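Projects > Kosby > Recipe card plugin > README

Reading time: 2 minutes

# Kosby

Kosby is a recipe card plugin for static and hosted blogs. It reads a plain text block, works out which lines are ingredients and which are steps, and prints a card that search engines and screen readers can parse. It has no settings page. Everything is set in `kosby.conf`.

## What it does

- Builds one card per recipe block, with up to 1000 ingredient lines.
- Scales quantities by servings. Fractions are kept as fractions.
- Writes the structured data into the page head.
- Prints on one sheet of A4 if the method is short enough.

## Import

Cards made with Tondden can be imported with `kosby import --from tondden`. The test set holds 1166 recipes, of which 61 fail on import. Most failures are ingredient lists typed as a single paragraph. The importer skips these and writes their titles to `skipped.txt` - it does not try to guess.

Photographs are copied across at their original size. Step pictures stay with their step, and header pictures go to the top of the card.

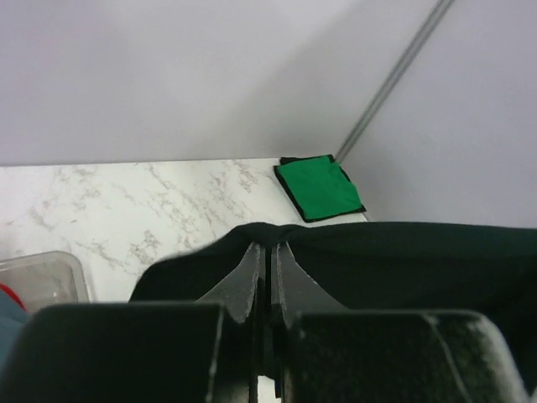

According to Kuusk, the import is safe to run twice on the same folder, but the second run puts back any notes deleted from the cards in between. That is correct for version 5 and is logged as a fault. Until it is fixed, keep a copy of the notes folder.

## Units

Weights default to grams and volumes to millilitres. Cups are left as typed unless `convert_cups` is on. The conversion table covers flour, sugar, butter, rice and oats. Anything else stays in cups and is marked with a dagger in the editor, not on the published card.

Oven temperatures are shown in Celsius first, with gas mark after it if `show_gas` is on. Fan settings are never worked out from the others.

## Known problems

- Nested lists in the method are flattened.
- The Stavuder theme hides the print button on narrow screens. Set `button_place = foot`.
- Ranges such as "2-3 onions" scale at both ends and can give odd results.

## Licence

Free to use and change. Keep the licence file with any copy.

Related items

- Kosby: change log
- Moving from Tondden, step by step
- Card styles for the Stavuder theme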